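About Dornora

Dornora is a small research company in Casolska. We study how robots can learn to handle soft things, above all clothes and bed linen. We started with 2 people in a rented office above a bakery, and now we are 15, with our own hall and a proper loading door, which we missed very much in the first years.

The company was founded by Hatice Soylu and Teodor Gajewski. Hatice worked before on control of industrial arms, and Teodor wrote his thesis on the tracking of textile surfaces. They met at a workshop in Dretby and disagreed for one whole evening about whether a robot needs a model of the cloth. This question is still the center of our work.

What we do

Our main method is called Howlader, after the street of our first office. A person does a household task with a hand-held gripper, and a camera on the gripper records it. The robot arm later uses the same type of gripper with the same view, so it can learn from the recordings without anyone moving the arm by hand.

Many groups work in this way, and we do not claim the idea. Our own part is the treatment of the moments between two grasps. When a person folds a shirt, the fingers are often open and near the cloth for a long time, and the person is deciding. In the usual training these moments are cut away or they count the same as all others. We keep them and give them a separate label – we call it the "waiting" label – and the model learns to predict when the waiting should end.

In our last study we trained on 2000 recordings and tested on 528 folds with garments that were not in the training. With the waiting label, the arm closed its fingers on air much less often. It did not become faster. For thick towels we saw no difference at all, and Natnael Sisay is now looking for the reason. He suspects the height of the edge.

How we record

We prefer surfaces that look like a real home after a normal day, with small objects left where they are. Tsegereda Kumsa plans the recordings and decides which cloths and objects are used. A new colleague records for the first month before writing any code. Some find this long, but it changes how they read the data afterwards.

The hall is not closed during recording. People walk and work in the background, and we leave them in the training data after the faces are blurred.

From one recording set with blue cloths on a pale sheet: 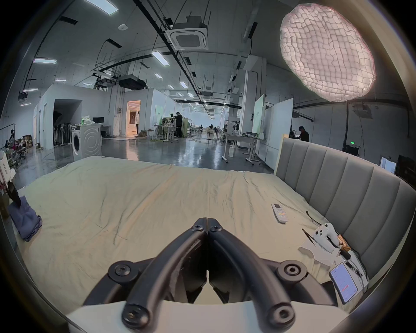 Fingers closed over the bed, the folded cloth at the left edge.
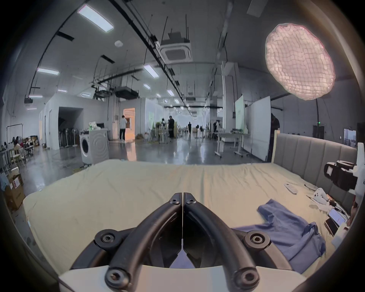 The blue cloth on the right half of the sheet, crumpled.
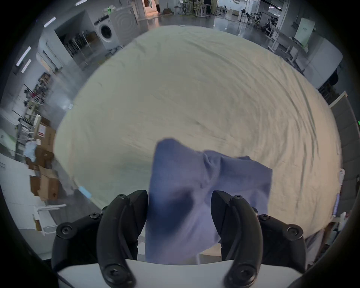

Fingers apart, with the cloth between them.

Working with us

We take two interns each year, beginning in November. You do not need experience with robots, but you should like careful, repeated work. Please write to Eyerusalem Gebremichael and tell her in a few lines what you have built or repaired. A long CV is not necessary.

Visitors from schools and universities are welcome after agreement by e-mail. The entrance is on the side of the building, next to the loading door.

Page last updated: Sep 6, 2025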